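Skakach Play Food Set – Owner's Guide
Section 4: Setting Up a Pretend Snack Table

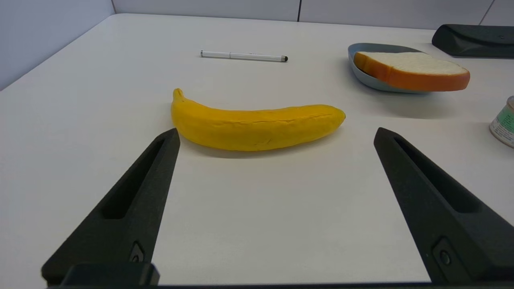
Choose a flat, steady table at a height the child can reach from a chair. A plain white top makes the food easy to see. Wipe it with a damp cloth and let it dry before you start.

1. Clear away pens, scissors and other desk items.
2. Put a plate near the back of the table.
3. Lay the slice of bread flat on the plate.
4. Set the banana directly on the table, in front of the plate, where the child can pick it up with either hand.
5. Leave the remaining pieces in the storage bag until they are called for in the game.

Note: The banana is soft and will mark if it is stored under heavier pieces. Small creases along its length do not affect use.

CAUTION: Play food is not edible. Throw away any piece that has been bitten through or has started to crumble.

Cleaning

6. Wipe soft pieces with a cloth and mild soap. Do not soak them.
7. Plates may be washed by hand in warm water.
8. Air dry everything for 20 minutes – longer in a damp room – before closing the bag.

Note: Ink does not come off soft pieces. Rubbing with alcohol will lift the color along with the stain.

For replacement pieces, quote part number 136 (banana) or 18 (bread slice).

Related guides
Todach Stacking Cups – Care and Storage
Clallum Play Kitchen – Assembly
Onsri Tea Set – Owner's Guide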